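How People Moved the Mail Before Trains

A history page for young readers 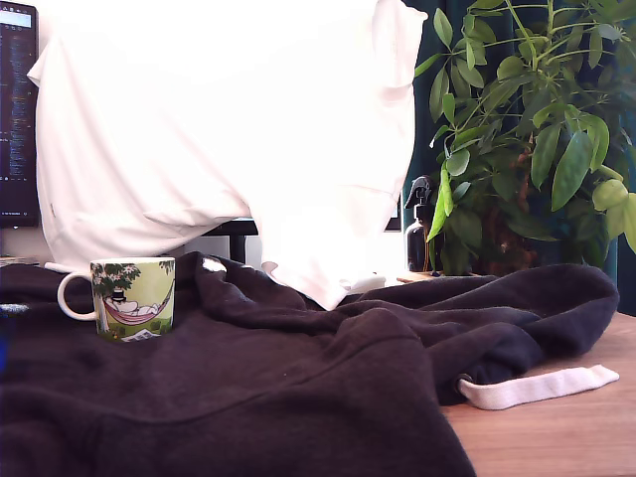 A mug set down on a dark brown sweatshirt, with a white drawstring lying on the table.

Today a letter can cross the United States in a few days. In the early 1800s, it could take months. There were no trains in the West, no telephones, and very few roads. If a family moved to the Pacific coast, the people they left behind might not hear from them for half a year.

How did letters get there at all?

By ship

Most early mail to the West went by sea. A letter from New York went onto a sailing ship, and the ship went all the way around the bottom of South America. This trip was long and stormy. Ships could be slowed down by bad weather or by no wind at all.

Later, steamships carried mail to Panama. There was no canal yet. Workers unloaded the mailbags and took them across the land by boat and mule. On the other side, a second ship picked up the bags and carried them north to California. After 1855 a railroad crossed Panama, and that part of the trip became much faster.

By stagecoach

A stagecoach is a large wagon with a roof, pulled by four or six horses. The horses were changed at stations along the road so that the coach could keep going. Coaches traveled day and night. Passengers slept sitting up, if they slept at all, and mailbags were sometimes packed in around their feet.

In 1858 a stagecoach line began carrying mail from Missouri and Tennessee to San Francisco. The route dipped far to the south to stay away from snow in the mountains. The mail was supposed to arrive in 25 days or less.

By pony

The Pony Express started in 1860. Riders carried mail between St. Joseph, Missouri, and Sacramento, California. Each rider got a fresh horse every 10 to 15 miles. The letters rode in a leather cover called a mochila (say "mo-CHEE-la"). It fit over the saddle and had four pockets. When a rider changed horses, he pulled the mochila off one saddle and threw it over the next.

The trip took ten days in good weather. At first it cost five dollars to send a half-ounce letter, which was a lot of money. People wrote on very thin paper to save weight.

The Pony Express lasted only 18 months. In October 1861, telegraph wires from the East and the West were joined in Salt Lake City. A short message could then cross the country in minutes, and the company closed.

What did people write about?

Mostly ordinary things. They wrote about the price of flour, a new baby, a sick cow, or how much it had rained. Some people saved space by filling the page, turning it sideways, and writing across the first lines. This is called a crossed letter. It is hard to read, but you get used to it after a page or so.

Historians like ordinary letters because they show what daily life was like. A newspaper might tell you who won an election. A letter might tell you what the writer had for breakfast that day.

Words to know

Telegraph: a machine that sends messages along a wire using electric signals.
Station: a stop where riders or drivers could change horses.
Mochila: the leather mail cover used by the Pony Express.
Crossed letter: a letter with a second layer of writing going across the first.

Try it yourself

Write a page to a friend. Then turn the paper a quarter turn and write another page right over it. Use a different color the first time you try. Give it to your friend and see how much they can read.

Next page: The Railroad Reaches the Pacific

Written by Ashok Mishra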